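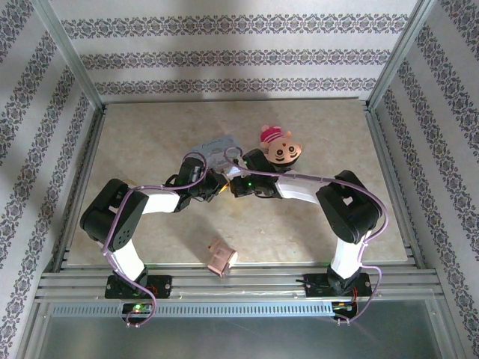

**Derudico wallpaper border, Prillutgate series**

Article no. 451. Price per roll: 80.

The Derudico border is made of heavy paper and comes already pasted. You put the strip in water, wait 2 minutes and hang it. It goes well over painted walls, and also over plain wallpaper if the old paper sits firmly — please test one corner first.

For a straight line, draw it with pencil before you start. The seams should meet edge to edge, without overlap. We recommend the Fehr seam roller, sold separately.
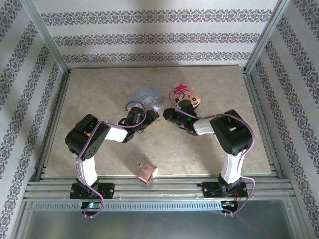

**How long must the wall dry before I hang the border?**

Fresh paint needs 90 hours. With the Sketo primer, one night is enough.

Opened rolls can not be returned. Please order all rolls together, so that they come from the same print run.

Page updated 2025-03-25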